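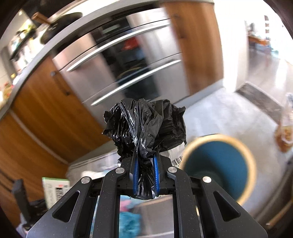

Maintained by the Stirnerel Textile Archive. Last updated in April.

Lirnano Weaving and Carving Motifs: data card

What the collection holds

A catalogue of decorative patterns recorded in the villages of the Lirnano hills. It has 865 entries: 486 from woven cloth, the rest from carved house posts, door panels and boat prows. Each entry is one pattern as it appears on one object. If the same pattern turns up on a shawl and on a door, it has two entries joined by a shared motif number.

How it was gathered

Most of the cloth was recorded in weavers' homes with the owner present. The carvings were drawn on site and checked against rubbings where the wood allowed it. Roughly 200 entries come from the Doherty notebooks, which are older and less even. The notebooks often give a village but no maker, and the spelling of place names changes from page to page. We have kept the original spelling in one column and put the present one beside it.

Files

motifs.csv has one row per entry.
places.csv lists villages, with old and new spellings.
terms.csv gives local pattern names and a short English gloss.
drawings/ holds line drawings, named by entry number.

Known gaps

The upper valley is thinly covered. Dye names were written down by ear and need checking by a fluent speaker. Age is given as the owner stated it, so "my grandmother's" stays as that and has not been turned into a decade. Patterns kept for funerals are listed by name only, without drawings, at the request of the families.

Changes in version 2

Boat prows moved out of "other" into their own class. Duplicate rows from the Mallotov survey merged. Glosses for the bird and river patterns rewritten.

Use

Free for teaching and study. Please name the village as well as the archive when you reproduce a drawing. For commercial use of any pattern, write to us first and we will pass the request to the village concerned. Corrections to spellings are welcome at any time, with the entry number in the subject line.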